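Dulero Opens Jungle Corner Play Market to Families This September

Dulero, the family activity center on Chevalier Street, will open a new pretend-food corner to the public in September. The Jungle Corner gives young children a place to sort, serve and share toy produce at a table of their own.

The corner is built around a square tabletop with a dark brown marble pattern and white veins. Toy fruits and vegetables in yellow, orange and red stand out clearly against it. 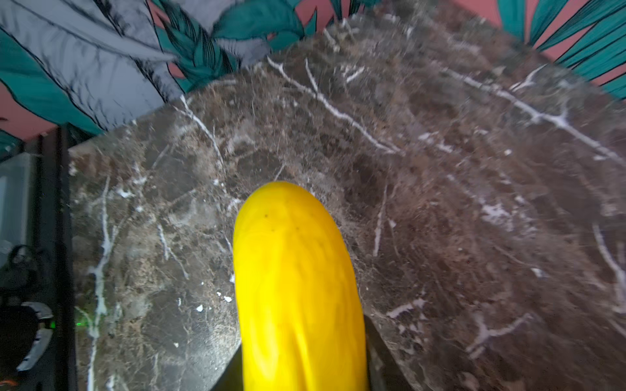

Admission is included in the regular day pass. Sessions run for 80 minutes, with places for 10 children at a time, and the first session begins at 11 in the morning. Children must be at least 2 years old and accompanied by an adult.

The walls were papered by Zeseta, a local design studio. White animals, among them a rabbit, look out from large teal leaves on a pink background.

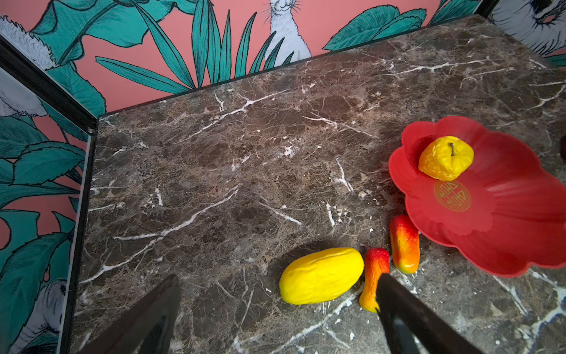 "Families asked us for a quieter place to play, away from the climbing hall," said Isauro Beltrán, director of Dulero. "Children like to serve food to other people. We wanted to give them a good table to do it on - and something cheerful to look at while they wait for their turn."

Zeseta drew the mural by hand before it was printed, and the studio will lead a drawing hour during the opening month.
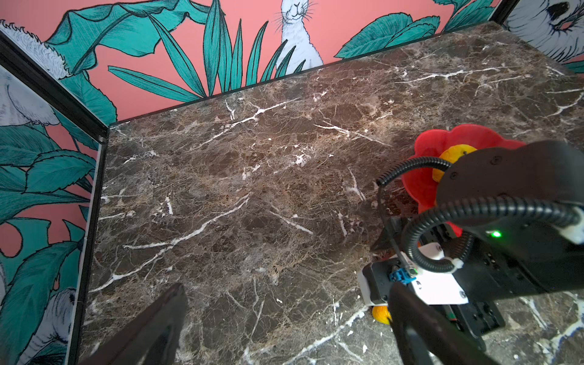 The rabbit among the fronds on the back wall of the Jungle Corner.

Serving dishes include a red plate in the shape of a flower, with a round emblem at its center. Toy produce is wiped down between sessions, and parents are asked to leave outside food in the lobby. 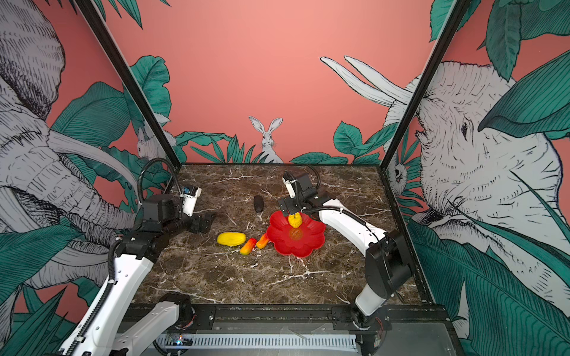

About Dulero

Dulero runs indoor play and learning programs for young children and their families in the Wenano district. School and group visits may be arranged at the front desk.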